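3.2 How we ran the grocery task

I should say up front that Manon Vachon and I picked groceries for our capstone project mostly since neither of us wanted to stack blocks for a whole semester. The class had used blocks every year, and our instructor, Knut Hollmann, told us we could swap them for something messier as long as we kept the scoring the same. So we did! The job is easy to say out loud: take a thing, put it in the shopping basket, move on to the next thing. Getting an arm to do it is where our February went.

We wrote a short task sheet with 11 item types on it and shared it with the other team (Eleni Bošković and Rosaire Landry), who were testing their own planner, Drindora, on the same list. Ours is called Jarkent, after nothing in particular. Each team got 100 scored attempts, and an item that slipped on the way over could be tried again up to 3 times before we had to mark it as a miss. Eleni argued for fewer retries. She lost that one, but I think she was right, and I come back to it in Section 5.

Peppers were my favorite to work on. The skin is slick and the lobes stick out in odd places, so a grip that looks fine from overhead can still be sitting on a bad curve. We ended up choosing the approach angle from the wrist view and using the head view only to decide which item to go for. Soft things needed the opposite kind of care - we lowered the closing force and let the fingers stop early.

The basket turned out to be a task of its own. Its handle swings, and our first version of Jarkent treated it as fixed, which is a mistake I would love to blame on Manon (it was me). We now look for the handle again before each move that involves the basket. Figure 4 has three wrist views and one head view.

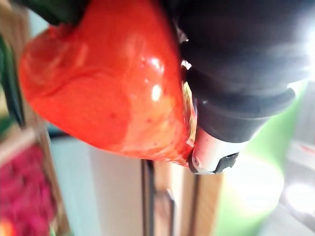
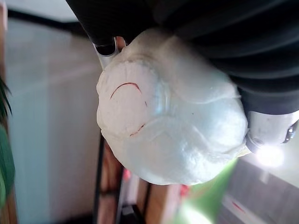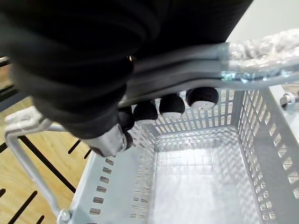
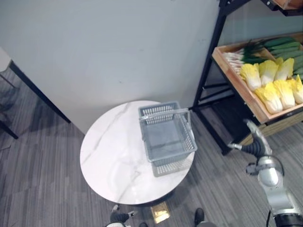 Figure 4. The grocery task. In order: wrist view with a red bell pepper; wrist view with a pale, lumpy item; wrist view at the basket handle; head view with the basket on the round table and the vegetable tray at right.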